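Visiting day at the Povness workshop: Edit Vida on teaching a robot to open up old computers

The coffee was already going cold when I found Edit Vida at the far end of the Povness workshop, because she had stopped pouring it to answer a question from a retired schoolteacher. The schoolteacher wanted to know whether the robot ever got bored. Edit thought about that for longer than I would have. "I hope not," she said in the end, "since it has done the same 5 inches of travel all week and it has another week of it coming."

I had come for the yearly visiting day, which used to be held in May and now happens whenever the Povness people can manage to tidy up. They refurbish office computers, mostly desktops and small servers, and sell them on to schools, libraries and anyone else who would like a decent machine without paying for a new one. For the last year and a half they have also been working with a small automation company called Mundex, to find out how much of the fiddly inside work can be handed to a robot arm. Edit runs that side of things. She is a tall, patient woman who repaired sewing machines before she repaired computers, and she says the two jobs have more in common than people think.

"In both cases somebody brings you a thing full of lint," she told me, "and you have to be gentle with it, and you have to remember where the screws went."

The project has a name, Natska, which I was told several different stories about and will not try to settle. What it does is easier to explain. An older computer comes in with a processor that may be fine and memory that may be fine, and somebody has to move these parts in and out to see what works with what. A trained person can do it in a few minutes. The trouble is doing it all day, bent over, with your fingertips in a metal box.

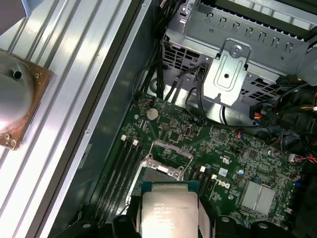 Edit started with processors because they frightened her the most. The pins down in the socket are very fine, and a part lowered at a slight tilt can ruin a board that was perfectly good that morning. So the arm learned on a Dell board with an Intel Xeon, held upright between the gripper's two pale gray pads, and for weeks she would not let anyone talk to her while it was moving. "I stood there with my hands behind my back like a person in a china shop," she said. The pads matter a good deal, by the way. Early on they tried gripping with bare metal and did not care for the sound.

I asked how she had got from there to letting the public in to watch, and she laughed and called across the room to Tuva Kvam, who works for Mundex and had driven up the night before. Tuva came over wiping her hands on her jeans. She is the one who writes the motions, or most of them, and she was happy to take the blame.

"Edit wanted to wait until it was perfect," Tuva said. "I said, if we wait for that we will both be retired. People like watching something that is still learning. They lean in!"

They certainly did lean in. There must have been a dozen of us along the rope at any given time, and a boy in a yellow raincoat who I believe stayed from opening until lunch. Tuva answered him as seriously as she answered everybody else – what happens if you put the part in backwards, can it do a phone, who is stronger, you or the robot. (She said the robot, but that she was better at stairs.)
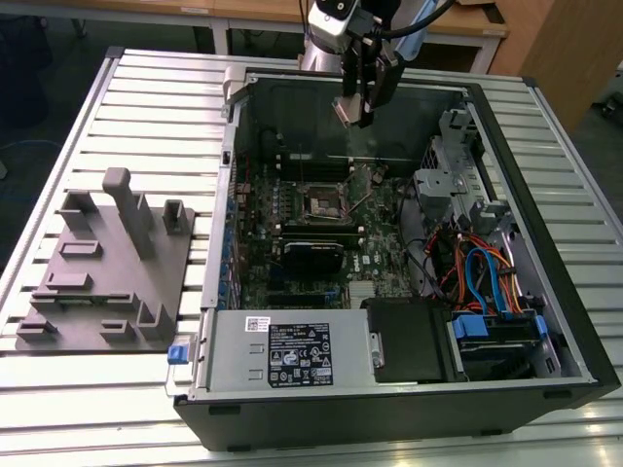 The table they work on was a purchase from Rissanen, the machine shop down the road that closed, and Edit is very fond of it. She had wanted something heavy that would not shift when the arm changed direction, and had been quoted a price for a new one that made her sit down. Rissanen let hers go for 300 dollars, including delivery, and two of their men carried it in and stayed for soup. I mention it because she mentioned it to me three times, and I think she would be hurt if I left it out.

We talked for a while about failure, which both women were cheerful about. Tuva keeps a notebook of every attempt that had to be stopped by hand. When I asked how thick it was, she went and got it for me. Since the winter there had been 177 stops, she said, and 124 of those came down to the same cause, which was that the arm was in the right place and the computer was not. A case that sits a hair crooked on the table throws everything off. A person would simply nudge it straight without noticing they had done so.

"That was the big surprise to me," Tuva said. "I spent my whole education on how to move the arm. Then I come here and the problem is how you put down the box."

Edit's answer was to stop expecting the box to be put down nicely. They now have the arm take a look before it goes to work, from a small camera that rides along near the gripper, and it adjusts itself to whatever it finds. It makes for slow watching the first time. After that you get rather drawn in, waiting for it to make up its mind.

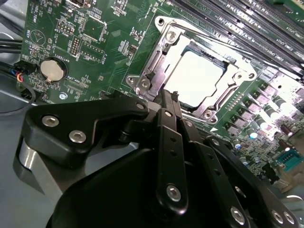

The gripper's own view of the board, with the processor socket in its metal frame.

I wondered aloud whether the people who do this work by hand were worried, and I was glad to find that Edit did not brush the question off. There are people at Povness who have been opening computers for many years, and she says some of them were cool toward the project at first, and one still is. She has promised them that nobody will lose a bench over it, and she has put that in writing. What she would like is for the arm to take the dull swapping and for her colleagues to keep the puzzles: the machine that only fails on warm afternoons, the one that hums.

"I have a bad shoulder from this job," she said. "I would not wish it on the young ones. If the arm can have the shoulder, good, it can have mine."

By this time the schoolteacher had come back with a friend and a plate of cinnamon cake, and the interview became more of a general conversation, which suited me very well. The friend had a computer at home that had become terribly slow and described its symptoms at length. Edit asked two or three questions and told her it probably wanted more memory, and that she should bring it by.

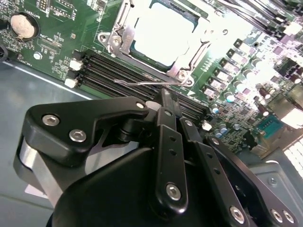 Memory is what the team has turned to now, and Tuva would much rather talk about it than about processors. A processor more or less drops into its place, she explained, while a memory stick has to be pushed, and pushed harder than most people dare the first time. There is also very little room to do it in. The slots lie close together in long black rows, with small white latches at the ends, and the fingers have to come down among them without leaning on the thin wire lever that belongs to the socket next door. Tuva has redrawn the fingertips several times over this. She showed me the approach with her own hand, thumb and first finger pinched together, coming down very slowly on the edge of the cake plate.

How much force is right is still a matter of some argument between the two of them. Edit goes by feel and would like the arm to do the same; Tuva wants a number. They have agreed on a number for now, which Edit refers to as "Tuva's number" in a tone I enjoyed.

Before I left I asked what they hoped to show at the next visiting day. Tuva said a whole machine, start to finish, with no hands in it. Edit said she would be satisfied with a good turnout and the coffee served hot. She walked me to the door and reminded me about the table, and then the boy in the raincoat's mother wanted to know if they sold keyboards, and she went off to find her one.

The workshop takes in unwanted desktops at the side entrance during opening hours. Please remove any discs first, and bring the power cord if you still have it.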